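Counting the float
Feb 14, 2021

Parveen Jayasinghe has run the Skisham repair shop for seven years, and she still does the cash on a worktable at the end of the day. The till, she says, is only good for adding up.

"It tells you what you should have. It doesn't tell you what somebody stuffed in their pocket and brought back after a delivery."

The shop takes in lamps, chairs and small kitchen things. Most customers pay by card now, but the older ones bring notes, and they bring them folded very small. Jayasinghe flattens each one with the side of her hand before it goes anywhere. She learned that at Dekell, the hardware shop where she worked before, from her manager there, Valbona Stan.

"Valbona wouldn't let you bank a creased note. I thought it was fussy. Then I had to count 49 of them in a hurry and I came round to it."
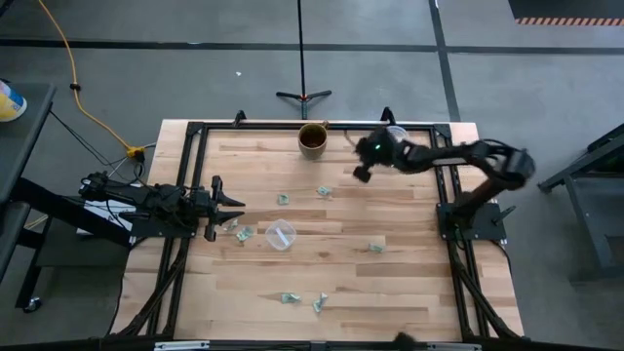 Crumpled paper, a mug and a clear container on the worktable.

She likes wood to work on. Paper slides about on a metal bench, she says, and on glass it sticks. The strips in the top help as well, as she can line the edge of a pile up against one.

I asked about mugs. Tea is allowed, at the back. "I'm not going to stand there for an hour without a drink. You put it where your elbow doesn't go."

Clear tubs are another habit. She used tins until January, when she lost a receipt in one and spent an evening looking for it. "With a clear one you just look at it."

Her partner in the shop, Imtiaz Gunawardena, would rather stop taking cash altogether. Jayasinghe disagrees, and they have agreed to leave it until the summer.

"Some people have only got cash," she said. "I'd sooner flatten it out than send them home with a broken lamp."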